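3. Where the marble went

Our group set out to learn why every share house kitchen in Gukari seems to have the same benchtop. Younes Ouazzani took the tile shops, Salma Hamdy took the real estate listings, and I got the library, where the newest book on interior decoration had last been borrowed in July by me.

Salma read 300 rental listings and found "marble" in a great many of them. Very few of the rents would have covered the real thing. Agents also favour "marble-look", "marble-inspired" and, in one brave case, "marble-feeling". 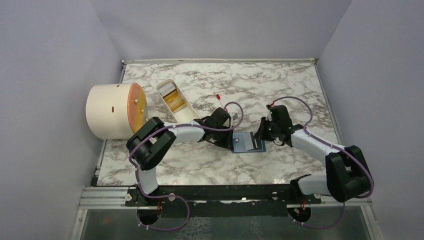 Figure 2. White marble pattern with grey and charcoal veining on a tabletop.

White with grey veins was the favourite colour by a long way in our survey. Leena Koivisto, who taught us the survey unit, asked whether we had offered any other colours. We had offered beige.

Printed patterns repeat, and real stone doesn't. Younes spent 14 minutes looking for the repeat in his own kitchen, found it beside the toaster, and says he can't stop seeing it now. His results are in Appendix B, with the tile prices.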